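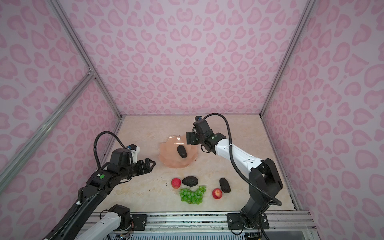 Should avocados go in the fruit bowl with the apples, or be kept somewhere else?

Depends how soon you want to eat them. Next to an apple they soften quicker, so put them together if they're still hard and keep them apart if they're nearly there.

Ripening and storing fruit on the bench
Posted in Kitchen & Pantry, Trerside Community Help

Miyuki Nakajima
Longer version of the above for anyone who can help. We're a house of two and I buy fruit once a week on the way home. Avocados (the dark bumpy kind), apples, green grapes, strawberries when they're not a silly price. All of it goes in one shallow bowl or beside it on the table because the bowl's never big enough. By midweek the avos have gone from rocks to mush, strawberries have fur, grapes are a bit sad and wrinkly. Apples are fine. Apples are always fine.

Things I've tried – everything in the fridge (avocados stayed hard for ages, then went stringy), everything on the table (see above), paper bag (forgot about it, found it, won't describe).

Also does the bowl matter? Mine is a wavy-edged thing, looks nice, holds next to nothing. Was looking at a Garrido wire one with tiers. Don't want to spend money if a plate does the same job.

Ta in advance. Typing on my break so sorry for mess.

Damilola Nwachukwu
Quick one, kids need picking up.

Strawberries – fridge, the minute you get home. Don't wash till you're going to eat them. Tip them out of the punnet first and check for squashed ones, one bad berry does the lot. Paper towel in the bottom of a container, lid on loosely. Even then I wouldn't count on more than a few days.

Grapes – fridge as well. Leave on the stem. The bag with holes they come in is fine. If you want some out on the table for people to pick at, snip off a small bunch and put that out, leave the rest cold. Wrinkly = dried out, they've been sitting in the warm too long. Same rule about washing.

Apples – will sit on the bench for a week or so, longer in the crisper. They put off ethylene, that's the gas that ripens other stuff. Great for hard avocados, bad for anything you want to last.

Avocados – here's what I do. Buy them at differnt stages. One that gives a little when you press near the stem, for tonight or tomorrow. One firmer. One hard as a cricket ball. Soft one goes in the fridge if not eaten that day. Firm one on the bench by itself. Hard one in with the apples. Then just move them along as they soften. Don't go by colour alone, some are nearly black in the shop and still hard inside, I've been caught plenty. Press with your palm, not your thumb, thumbs leave bruises.

Your stringy ones, I reckon they went in the fridge too early. Cold pretty much stops a hard one ripening. Ripen first, then chill.

Bowl: a plate is fine. Really. Single layer is what you want, so shallow is good, you've already got the right thing. Deep bowls are worse, stuff at the bottom gets squashed and you don't see it till it smells.

Cut avocado – leave the stone in, squeeze of lemon, wrap tight, eat next day. Brown bit scrapes off.

Daichi Imai
just eat them faster lol

ok but seriously we got one of those Clonance produce boxes with the vent in the lid, does the job for strawberries. never tried it with avos. no idea on price, was a present

Setsuko Nagano
Agree with most of what Damilola said. Couple of things to add.

Where's the bowl sitting? Ours was on the end of the table that gets sun all arvo and I blamed the shop for months. Moved it to the shady end in January, when it's hottest here, and things lasted noticeably longer. Same goes for beside the kettle or on top of the fridge.

Look through it every morning, takes no time. Pull out anything leaking or soft. Wipe underneath too, grape juice is what brings the little flies.

I'd skip tiers. Had a set, bottom one was always forgotten, plus a round avocado rolled off the top one and onto the floor more than once. If you do want something second hand there are nearly always bowls at the op shop.

If they all come ripe at once, mash with lemon and freeze in small tubs. Texture's not great for slicing after but ok for toast or dip. Grapes freeze well too, whole, off the stem. Not for little kids though, cut them lengthways for them, frozen or not.

Miyuki Nakajima
Thanks all. Sun on the table is definately part of it, never thought of that. Keeping the wavy bowl, berries and grapes in the fridge from now on. Will try the three stages thing with the avos next shop and report back if I remember.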